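Juver Puzzle and Board Group
Minutes of the August meeting, Saturday, 16:00, Huradberg hall, room 2

Present: Kinga Vörös (chair), Onyekachi Ogunleye, Kacper Urbańczyk, Iraklis Chrysikopoulos (minutes)
Excused: Zbigniew Kalinowski

1. Minutes of the last meeting
Accepted with one correction. The shop which cuts our cardboard is Czerwiński, and I wrote it wrong two times.

2. The white board with the blue pieces
Kinga put on the screen the pictures of the board on the dark table. Onyekachi asked if the knob piece must always stand near the top of the board. Kinga answered that this is only the starting place, and the instruction sheet should say it more clearly.

Kacper thinks that the very small pegs are easy to lose. He proposes to order spare ones together with the next set. Agreed.

The color of the pieces was also discussed. Kacper would like a second color for the pegs. Onyekachi prefers that all stays blue, as blue is easy to find on white. No decision was taken.

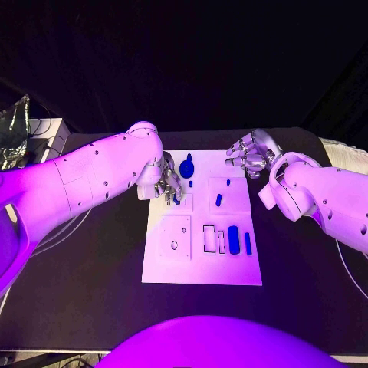
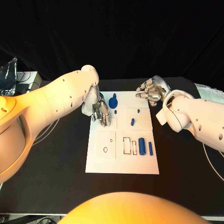
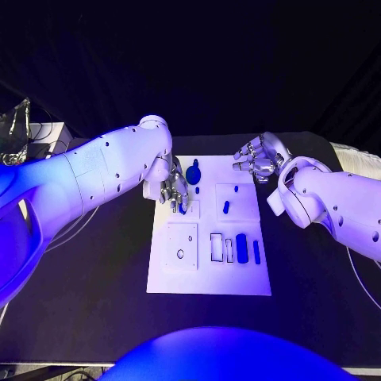 Item 2: the white board on the table, with the blue knob piece near the top.

3. Instruction sheet
The present text is too long for a first reading. Onyekachi will write a shorter one, with a drawing of the board and a name for each piece. We will use the word "peg" everywhere and stop to write "pin". Kinga asks to receive the draft before it is printed. The print will be 300 copies, on the same paper as last year.

4. Storage
Iraklis reported that the cupboard in room 2 does not close well. Until it is repaired, the small parts stay in the Inano box, on the upper shelf. Zbigniew has the second key and will be asked to bring it.

5. Other matters
Kacper cannot come in the next month. Kinga will take over his table.

The meeting was closed at 17:25. The date of the next meeting will be sent by e-mail.

Written by I. Chrysikopoulos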